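Home
Blog
The House
Garden
About
Contact

Looking for a small house in Grondmont, part three: the one with the well

In February I wrote that we had stopped searching until the summer. We did not stop. My wife opened the listings again after maybe two weeks, "only to look at the prices," and you know how this goes. So now I have to write about the house on the Zakgate road, which we visited twice and which we may buy, or may not.

The listing said "charming year-round home with mature trees." I have learned to read these words slowly. Mature trees means that somebody must pay to cut one of them soon. Charming means low ceilings, and I am tall. But year-round was the important word for us, and it is true: the road is plowed by the town up to the mailbox, and from the mailbox to the door it is a driveway of 160 feet, uphill. The agent walked it with us in light shoes and did not complain, which I respected.

The lot is deep and not very wide. At the front it measures 168 feet along the road, then it becomes narrow toward the back, where there is a small stream. In the papers the stream is called a "seasonal watercourse." I asked which season. The agent said spring, and then she said also fall. The neighbor, who was repairing his fence when we came the second time, told us that in some years the lower part of the lot is under water until June. He was friendly and he was in no hurry, and we learned more from him in half an hour than from all the documents.

Inside there are two bedrooms and a third room that the listing calls a den. It has no closet and the window is too small for a bedroom by the local rules, so they cannot call it a bedroom. For me this is no problem. I need a place for my desk and my boxes, and I like a room with a small window in winter.

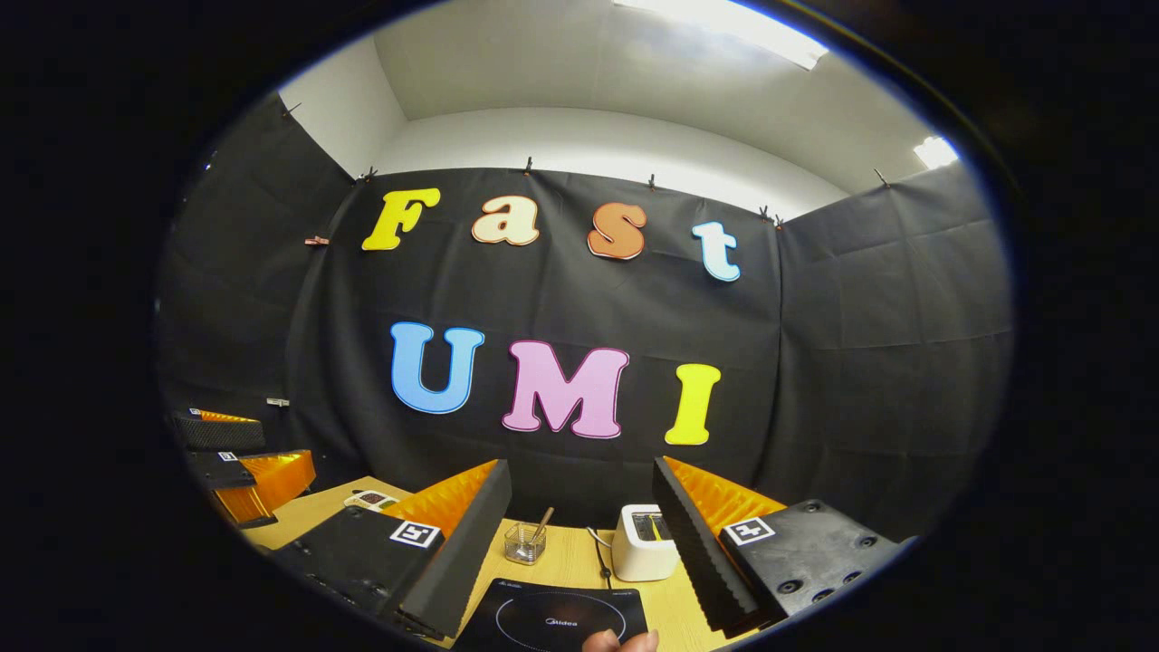
The kitchen was made new by the present owner, who did most of the work himself. The cabinets are straight and the doors close well. The sink is under the window and you see the driveway from it. My wife stood there for a long time. I went down to look at the water heater, because one of us has to do it.

Now about the well, as this was the subject that kept me awake. I grew up in an apartment, where water comes from the wall and you do not think about it. This house has a drilled well with a Verkska pump, which was put in by the owner before the present one. I could not find the manual, and the sticker with the date is gone. The pump started and stopped as it should when we ran the taps. We let the kitchen tap run for 20 minutes, which felt very impolite in another person's house, and the pressure stayed the same. There is also a filter in the basement, and the cartridge in it was brown. The agent said this only shows that the filter does its job. I think it also shows that it was not changed.

We asked for an independent inspection and chose the Matić company, which a colleague from my work used for her house. They came in the morning and stayed until after lunch. The report is long and I read it with a dictionary, because in English I know the word roof but I did not know flashing, soffit or sill plate. I know them now. These are the points that matter to us:

The roof is good for some more years, but the flashing around the chimney has to be done again before winter. Two of the basement posts stand directly on the soil and should get proper footings. The septic tank was pumped, there is a receipt for it, but there is no drawing that shows where the field is. The electrical panel is old and full. If we want to put a heat pump, we need a bigger one. The water test found no bacteria, but a lot of iron, and this explains the brown cartridge and also the orange line in the bathtub.

None of these is terrible. Together they are money. I made a table with three columns (must do this year, can wait, only annoying) and sent it to the agent with a lower offer. My wife thought the offer was too low and I thought it was too high, so probably it was correct.

The owner answered after 6 days. He will repair the flashing himself and he comes down with the price a little, but he does not want to touch the posts. He also wrote that he will leave the riding mower, the firewood and a canoe. I do not know how to value a canoe. There is no lake on the lot, only the seasonal watercourse.

Many readers asked me why we do not look closer to the city. The answer is short: we looked, and for the same money we would get a garage with a bed in it. From Zakgate I can drive to the train and be at work before nine if I leave at half past seven. I tried it one time, in rain, and it was fine. I would not like to try it in snow with the driveway as it is, so a snow blower is now also in the table, in the first column.

We have until the end of the month to say yes or no. In the meantime I called the town office about the septic drawing. The lady there was very kind and said that old files are in boxes in the other building, and that she will look when she has to go there anyway. If somebody here has bought a house without such a drawing, please write in the comments how you found the field. I have read about the method with the metal rod and I do not trust myself with it.

Recent posts
Small house in Grondmont, part two: the one with no cellar
Small house in Grondmont, part one: what we can pay
How I read a property tax bill
Tomatoes on a north balcony
Words I learned from a mortgage contract

Contact | Copyright, all rights reserved | Back to top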